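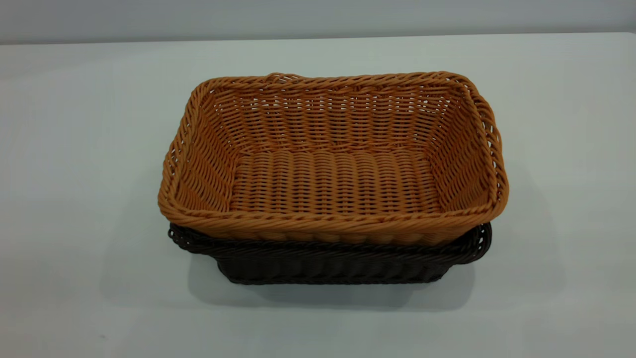 Notebook, basket evaluation
Bench 3, February, started 9.40

Purpose of the session: decide whether the two woven baskets from the Kusness sample box can replace the grey trays in the small-parts store at Werkham. The trays crack at the corners in cold weather and we have stopped reordering them. Baskets were suggested in January. I was against it on the grounds of dust and small screws, and the notes below should be read with that in mind.

Samples are one tan and one dark brown, both rectangular with rounded corners. The supplier's sheet calls them bread baskets. I am calling them T (tan) and D (dark) from here on.

Material. The strand looks like a plastic or synthetic rattan. On T it is even in thickness and colour, with a slight gloss, and I could not find the variation I would expect from cane. No material is given on the sheet. I have asked Kusness for it in writing, because the answer decides whether we can use the solvent wipe or only soap and water. Until they reply, soap and water.

Weave. Over-and-under, horizontal strands round vertical stakes. On T the floor is packed closely but a few narrow gaps go right through to whatever is underneath. The back wall is more open than the floor. For the store this means:

M3 screws and anything smaller must be bagged or boxed first.
Washers, same.
Cable ties, fuses in their cartons, tape reels and glands can go in as they are.
Nothing that sheds swarf.

A liner would get round most of this. Vương have an offcut of thin grey felt which would do for a trial, although felt picks up everything and I would prefer a plain polypropylene sheet cut to the floor shape. Corner radius needs a paper template. Not done yet.

Rim. Thick twisted border, continuous round the top. It is the best feature of the design for our purpose, as it gives the fingers something to close on when the basket is pulled forward off a shelf. It also takes up shelf height. T has a small raised loop on the back of the rim, left of centre, possibly the finish of the strand. If it is a finish it should be left alone. It is tempting to use it for a label tie and I would rather people did not until we know what it is holding.

Stacking. T sits on D. The sides flare outward slightly towards the rim on T. I have not measured how far a pair nests when both are empty, and have left the line blank in the table. With contents in the lower one the upper will presumably rest on the contents, so the store should be planned as single height. The trays had the same limitation and everyone ignored it.

11.15

Moved on to side-by-side placement. The shelf bays are shallow and the current layout assumes trays pushed up square to each other, which does not suit a rounded corner. Started with a gap between the two and D turned at an angle to the back edge, to see how much room a badly replaced basket takes. People do not put things back square and there is no point drawing a layout that relies on it.
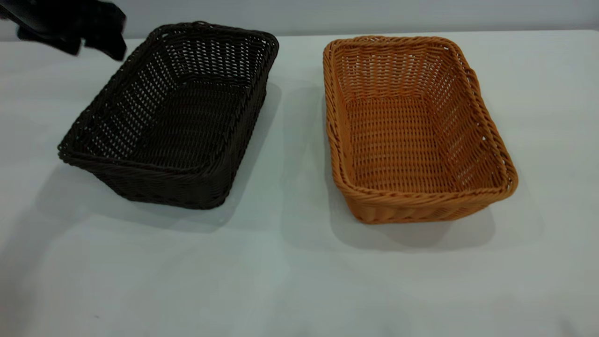
LAYOUT AND SHELF FIT

The shelf in bay 2 is the reference. Usable width between uprights is 103 cm, less whatever the label strip takes at the left. The drawing should allow a clear gap between neighbouring baskets so that a hand can get down to the rim from the side. I had drawn them touching. With the rims touching, the only grip is at the front, and a heavy basket then tips as it comes out.

Angled placement costs more width than I expected. A rectangle turned on the diagonal claims space at two corners, and the space behind it is too narrow to be used for anything. Suggest a low batten along the back of the shelf to bring the basket square when it is pushed home. There is batten left over from the Bister racking job, in the rack behind the saw. Check the section before cutting.

Visibility of contents. The walls of D let light through between the strands, more noticeably where there is something pale behind them. Inside, the floor is the darkest part of the opening. Black cable ties in a dark basket on a low shelf will be hard to find. Proposal:

Dark baskets: light-coloured or cartoned stock, upper shelves.
Tan baskets: dark stock, lower shelves.

This has the side benefit of giving a rough visual code from the door, but I do not want colour to become the official code. Kusness may well drop a colour and then we are repainting the shelf plan again.

Labels. Adhesive labels will not hold on a woven surface and I have not wasted any trying. Options are a tied card tag through the wall, or a label on the shelf edge only. Shelf edge is better for stock control. The tag is better when a basket is taken to the bench and left there. Do both for the trial and see which one is kept up to date.

Cleaning. Open question. Dust will collect between the twists of the rim. A soft brush should reach it. The trays were wiped once a month at best, so the method has to be quick or it will not be done.

12.05

Bench check before putting things back. The shelf liner we intended to use is white, much like the top of bench 3, so the bench is a fair stand-in for how a dark basket sits against it. 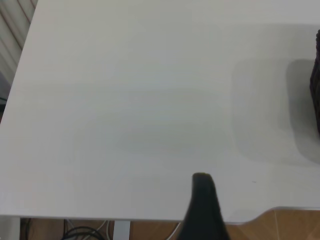 White top with the shadow falling to the left; dark, woven-looking side at far right.

The shadow matters for the shelf-edge light. With one lamp at the end of the bay, each basket will shade part of its neighbour, and the gap between them is where a dropped fuse goes. Either a second lamp or move the strip to the front lip. The front lip is cheaper. It needs the cable run changed, so put it on the electrical list and do not start it as part of this job.

Note on bench 3 for anyone drawing from it: the front edge is not straight along its full length. It steps in a curve towards the right. Take measurements from the back edge. I have lost time to this before.

Cost. The budget line allows 65 baskets if we stay at the quoted price and accept mixed colours. That covers bays 2 and 3 with a few spare. Bay 1 keeps its trays until they fail.

Still to do

Material reply from Kusness (solvent or no solvent).
Paper template for liner, both baskets, in case the radii differ.
Nesting height, empty pair.
Load test. Start with tape reels, then glands. Watch the rim and the joint between wall and floor.
Batten section, check and cut for bay 2 only.
Ask Vương if the felt offcut is still going.

My position after this morning: acceptable for cartoned and bulky stock, unsuitable for loose fixings without a liner. I have withdrawn the dust objection for the upper shelves and kept it for the bottom one, next to the roller door.

Samples to stay with bench 3 until the load test. Please do not put biscuits in them.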